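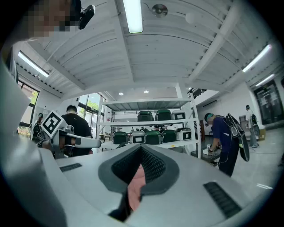
Slide 1. Talk title and date: June 24, 2026

Start with the question from the sign-up sheet: do you need the high chair that turns into everything else? Short answer is I doubt it, but let's go through it.

Slide 2. What the box says
Read the claims out loud, slowly. Newborn recliner, high chair, booster, toddler chair, desk chair. That's five stages. Ask the room who has owned a convertible anything, then ask who converted it. Wait for the laugh, don't push it.
The Morel is the one most people here will have seen, so use it for the walk-through. Say up front that I bought mine at full price in January and nobody sent me anything.

Slide 3. The recliner stage
This is where I'm least convinced. A newborn doesn't need to be at table height. The leaflet counts it as a full stage and all it adds is a padded insert. The insert is sold separately, in smaller print than the word "included" that sits above it (included is the harness). Check what is in the box before you pay.

Slide 4. Trays
Spend time here. Parents ask about fabric colors and then spend two years scrubbing a tray.
Can you take it off with one hand? Try it in the store with a bag on your other arm.
Does "dishwasher safe" mean the whole tray or only the liner? On the Morel it's the liner. On the Solís it's both, but the tray is too wide for my dishwasher, so I can't say I've tested it.
Look underneath. Seams and screw holes hold oatmeal.

Slide 5. Cost
The Nakthorpe store price on the Morel was $200 without the insert. The add-on set is another $26. The plain Pravia chair has no stages at all and costs less than either of the others. People say the convertible pays for itself by year five. Maybe. That assumes nothing cracks, you don't move, and you don't have a second baby who needs the chair while the first one is still sitting in it.
Don't read the whole table. Point to the bottom row and move on.

Slide 6. "Supports good posture"
I asked the store what this was based on and was told it was ergonomic. I asked what that was based on. Still waiting.
What I would look at is the footrest. Does it adjust, and does it stay where you put it? Kick it, gently. Store staff don't mind as much as you'd think.

Slide 7. Straps and brakes
Slow down again, no jokes on this one. Use the harness every time, whatever the stage is called. Read the weight limit for each setup, as it changes between them. If you buy used, look up recalls by model number first and walk away if the label is missing.

Slide 8. Where I come down
I'd buy the Pravia and a cheap booster later. If you already own a Morel, keep it, it's a decent chair with a silly box.

Questions. If someone asks about wood versus plastic, say I've only cleaned plastic. Clicker goes back to the front desk.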